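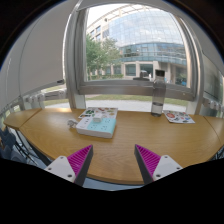
Betreff: Re: [Handgreifer] Vormachen am Fenstertisch

Liebe Ratih, liebe Mitlesende,

vielen Dank für deine ausführliche Mail, über die ich mich sehr gefreut habe! Du schriebst:

> Wir haben jetzt 17 Durchgänge mit der Flasche
> aufgenommen, immer von Hand vorgemacht. Lohnt es
> sich, auch die Stickerbögen zu greifen, oder ist
> das zu flach für die Finger?
> Ratih Sembiring

Ich würde es unbedingt versuchen, aber erst ganz zum Schluss. Die Flasche steht aufrecht und verzeiht viel, da kann man sich schön an ein gleichmäßiges Tempo gewöhnen (ich war am Anfang immer viel zu hastig und habe bei Hidura neun Aufnahmen hintereinander weggeworfen). Bei den Bögen kommt man kaum unter die Kante. Den einen, der teils unter der Steckdosenbox liegt, würde ich vorher ganz freilegen – oder ihr macht eine eigene Aufgabe daraus: erst die Box beiseite, dann der Bogen.

Und fangt bitte jedes Mal mit weit geöffneten Fingern an. Bei uns hat das Training mit etwa 200 Durchgängen erst dann brauchbar funktioniert, als alle gleich begonnen haben.

Die Fernsteuerung über Tresemus probieren wir im Oktober noch einmal, ich berichte dann gern.

Herzliche Grüße in die Runde
Reece Hartley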